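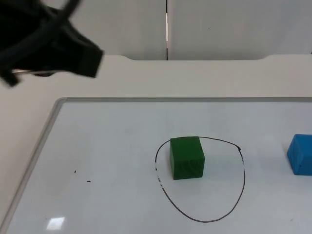 Green cube in the loop, blue block outside it, gripper up and to the left.

May 14, 2022

Saturday, so the building is quiet and I can use the good leader arm without signing for it.

Task is the loop task again. Green cube goes inside the marker loop, blue block gets left alone. Written down like that it takes one line. Teleoperating it takes most of a morning and some language I won't record.

Started with the kinesthetic version, hand on the wrist, gravity comp on. Gave it up after two demos. My forearm ends up between the camera and the cube for the whole approach, and the policy has learned enough about my forearm already (see December). Switched to the leader arm and stayed on it.

Things I want to remember:

Leader-follower lag is better with the Hviid controller, but it still overshoots when I stop short. Fix for now is to stop lifting my elbow like I'm playing the cello. Scale factor back down to what it was before somebody improved it.

The whiteboard slides if a finger drags on it. Tape under the corners. Tape is in the Erton drawer, under everything else in the Erton drawer.

The loop is hand drawn and looks it. Wide at the top, narrow at the bottom, and the line goes patchy down the left side where the marker gave up. I'm leaving it. The segmentation step should cope with a bad line, and if it can't I'd like to find out here before the Dorstead people do. New marker before the next board all the same.

Stray specks on the left of the board. Did not clean them. Same argument, plus laziness.

Light glare near the bottom left. Keep cube starts out of that patch until the exposure is locked.

What counts as in: we still don't agree. In the picture the cube is in the upper left of the loop and overlaps the top of the line. The Plirkura spec says "inside the region," full stop, written by a person who has never had to let go of a cube over a line. My vote is that touching the line passes if the middle of the cube is inside. Until that's settled I'm tagging these "edge" and keeping them out of the training split -- easier to put them back than to go digging for them later.

Kept six demos. Threw out the rest for the usual sins: regrasping, hovering while I thought about lunch, one handoff to my left hand that the log shows as a sort of shrug.

Hovering is the one to watch. I pause above the cube before closing, every time, and the replay pauses with it. It has picked up my nerves faster than it has picked up the task. Next session: commit to the descent, trim dead time at the start and end only, don't touch the middle.

To do
- marker
- lock exposure
- settle "inside" in writing
- vary the blue block's start, it's been getting the same spot
- put the leader arm back before Monday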